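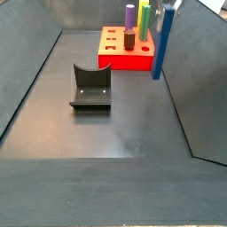 Kulen peg-sorting cell – open day notes and ordering

Put this page together fast after the open day on August 4, 2019, so excuse the rough edges. Full data sheet coming in September.

What it is

Bench-top cell for pick and insert work. Gray walled tray, one arm, one gripper, red block with shaped holes, set of colored pegs. Comes from us with the tray, the block and the pegs. Arm is separate, see below.

What we ran

Insertion, one peg at a time. Purple cylinder, green, yellow, the long blue bar. Visitors picked the order, we typed it in. The blue bar gets the most questions. It's long, it swings if the grip is off center, and the fingers have to take it near the top so there's room to go down. Slow approach, then a small search move over the hole. Speed was set low all day on purpose, you can run it faster at home.

Also had the Vullia teaching software on the side screen. Same version that ships.

In the package

Tray with gray walls and floor
Red block with shaped holes
Peg set, mixed shapes
Vullia license, one seat
Printed setup guide (the one at the open day had page 4 upside down, fixed now)

Not in the package

Arm and gripper. We used a Bartoš arm, mounting plate fits that one out of the box. Other arms, ask first.
Camera. Any fixed camera you can clamp over the tray will do.

Order codes

271 – tray and block, no pegs
292 – tray, block, pegs
339 – all of it plus Vullia

Code 339 is what we demoed. Schools mostly take 292 and write there own control code, which is fine, we'll send the hole drawings on request.

Why different shapes

A round peg forgives you. The green star doesn't, it has to be turned right before it goes down, so you find out fast if your wrist angle is wrong. The yellow one has two legs and both have to line up. Start with the purple cylinder, get that steady, then the star.

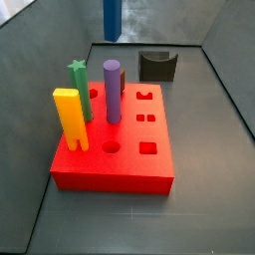
Finbarr Tully wrote in the next morning to ask if the star could be taught by hand in place of typing angles, and said his students had given up on typed angles after one afternoon. Yes it can. Hand teaching is in Vullia under Poses, save one above the hole and one at depth.

Wear

Our own test block went through 1000 insertions before the show. Holes still fine, pegs get shiny. Spare pegs sold singly.

Next visit

The Gurkach workshop has the cell on loan through September. Book thru Éabha Costello at the front desk, mornings are best. Bring your own pegs if you want to try them, small ones only pls.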